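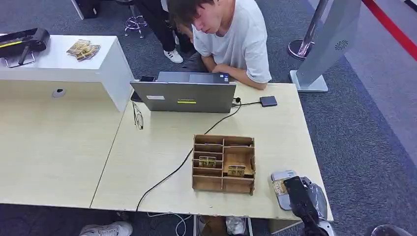
A divided cardboard organizer on the desk, with narrow slots at one end and a larger cell at the other.

Key card storage at the front desks

The front desks at Bresthorpe and Skiltham are changing how they store key cards between guests. The loose-card drawer is going away at both properties. In its place, each desk will have a divided cardboard box with the cards standing up in it, sorted by design and condition. Bresthorpe has used one since October. Skiltham gets its box with the next supply delivery.

The change comes out of the last stock count. The two properties had 2360 cards between them on paper, and more than 220 of those could not be found at either desk. Some had gone home with guests, as always happens. Others turned up later in coat pockets, in the lost and found bin, under the receipt printer and at the bottom of the drawer with the spare pens. A good number of the cards that were found would not encode and had been going back into the drawer with the rest.

Huệ Lại, who runs the evening desk at Bresthorpe, set up the first box. She used a corrugated organizer left over from a glassware order and kept the partitions it came with. The narrow slots hold cards on edge. A card standing up can be pulled with two fingers and shows its face right away, and a card lying flat at the bottom of a deep compartment is slow to pick up, especially with short nails. The larger cell is for returned cards that have not been checked yet.

The layout for both desks will be the same. Starting from the slot nearest the clerk:

Autumn design, checked
Plain design, checked
Staff and contractor cards
Cards that failed once
Large cell: returns, not checked

Returned cards go in the large cell and stay there until someone has time to go through them. Wipe each card on both sides with a slightly damp cloth, dry it, and run it through the encoder. If it takes, file it by design. If it fails, it goes in the failed slot and gets one more try on the next shift. A second failure means the card is cut in half and marked off on the stock sheet. Please do not put a failed card back with the good ones to see if it does better next time.

Keep no more than 30 cards in any one slot. Past that the cardboard starts to bow and the cards in the next slot get pinched. Refills stay in the back office in their sleeves. When a slot is down to six, bring out a new sleeve and write it on the sheet.

Several people asked about plastic trays. We looked at a set from Sikder, the company that supplies the desk stationery, and the slots were too wide. Cards slid down and lay at a slant, and the ones behind were hard to see. Tosero makes a tray closer to the right size, but it is deeper than the shelf at Skiltham. We may come back to it when the shelf is replaced. For now the cardboard does the job and costs nothing. It should be kept away from the coffee station and off the floor at closing.

The desk itself also needs a little more room than before. The box should sit in the middle, in easy reach of the clerk, with the laptop behind it and any cables run off to one side so they do not catch on the partitions. Phones, glasses and paperwork belong to the side. At Bresthorpe the seam between the two tables has been a problem for a while. Cards dropped near it slide into the gap and are hard to get out without moving a table. Check the seam at the end of each shift until the strip that covers it arrives.

About the designs: the autumn cards remain in use through the winter. They were printed in a large run and there are plenty left. Guests like them, and several have asked to keep one. A guest may keep a card at checkout if they ask. Mark it on the sheet as given away, so that it does not show up as missing in the next count. Do not offer cards to guests who have not asked.
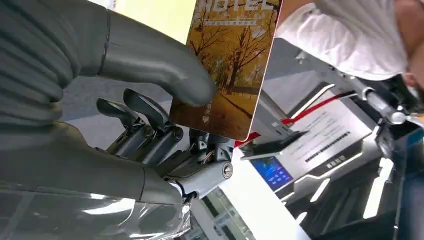

Can the autumn and plain cards be used for any room?
Both designs encode the same way and will open any guest room at either property. The design has no effect on the lock. They are filed separately so that a couple or family checking in together can be handed matching cards, and so that the count at the end of the month goes faster.

Staff and contractor cards are a separate matter. They are never given to guests, even when the other slots are empty. If the desk runs out of guest cards, call the other property and borrow a sleeve, then note the number on both stock sheets.

The old drawers should be cleared before the new layout starts. Anything in them that is not a card can go in the supply cabinet, and any cards go into the large cell to be checked like other returns. Huệ will be at Skiltham for the first shift with the new box and can answer questions there.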